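Re: Moving out after 6 years, how much cleaning is enough to get the deposit back?

kuvel_tenant
I'm handing back my apartment in Nollbridge in November. The deposit is $300, so it won't ruin me, but I'd like it back. The lease says "broom clean" and nothing else. The landlord's agent sent a checklist with 23 items on it, including washing the walls and the inside of the window tracks. Do I have to follow the list or the lease?

Olga Goicoechea
The lease. You signed the lease and you didn't sign the checklist. Broom clean means your stuff is out, the floors are swept and there's no food or trash left in the kitchen.

dmarsh
I'd still do most of the list. Agents look at the oven, the fridge seals and the bathroom, and they decide in a few minutes what kind of tenant you were. Two hours with a sponge is cheaper than arguing by email for 3 months.

Olga Goicoechea
That's how they get free cleaning out of people. Do the oven if it's bad. I would not wash walls.

kuvel_tenant
Oven is fine. I'm more worried about the odds and ends. I still have clear plastic stuff with wavy rims that I bought for one party, and a shelf the last tenant left behind. Does the shelf count as mine?

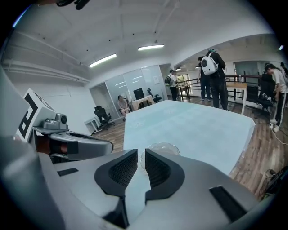
Silviu Marinescu replied that the shelf depends on the move-in report. If it's listed there, leave it. If it isn't, write to the agent now and ask, and keep the answer. He lost $60 at Pacheco Court over a curtain rod that was up before he moved in.

kuvel_tenant
No move-in report. I was given the keys and that was it.

dmarsh
Then they will have a hard time proving what the place looked like. Take your own photos anyway, every room, with the closets open.

Olga Goicoechea
Agree on the photos. And read the meters yourself on the last day – don't leave that to the agent.

wika_st
Slightly different view. I manage a small building and I send out a long list too. Most of it is a reminder. I have never kept money over window tracks, but I have kept it for a fridge that was turned off with the door shut. Prop the door open if you unplug it.

kuvel_tenant
Good to know about the fridge. I'll ask about the shelf tonight, sweep, do the bathroom and skip the walls.

dmarsh
Give them your new address in writing too. Mine sat on a check for weeks and said they didn't have one.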